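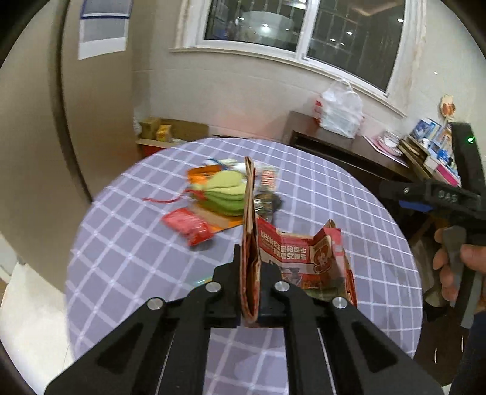 Can a machine clear a mixed household table yet? In part: it can pick up most single items when they lie apart, and it still does poorly with folded card, soft goods and anything stacked.

**Progress report to Trindade, Mon 9 February**
Prepared by Jeferson Lopes, Prukent

**Work done**

The table-clearing task was recorded by hand with the gripper tools, on a round table with a checked cloth. Items included opened printed packaging, glossy packets and soft pieces in a stack. The set now holds 134 demonstrations. Of these, 33 were rejected for gaps in tracking and will be repeated.

**Results**

The Jikomura policy was trained on the earlier set and run 48 times on the bench arm. It finished the task in 32 runs. Most failures fell into two groups:

- Folded packaging gripped at the edge. The layers spread or slide and the piece turns in the fingers.
- Thin packets flat on cloth. The fingers push the cloth and the packet moves with it.

Cycle time is well above that of a person doing the same chore. We do not consider the policy fit for unattended use in a home.

**Changes to plan**

Shop-floor packing trials with Drastance move to July. The softer fingertips are on order and will be fitted before the repeat recordings start.

**Needed from Trindade**

Approval to move the unspent travel money to fingertip spares. Written comments on the failure categories would also help before the next training run.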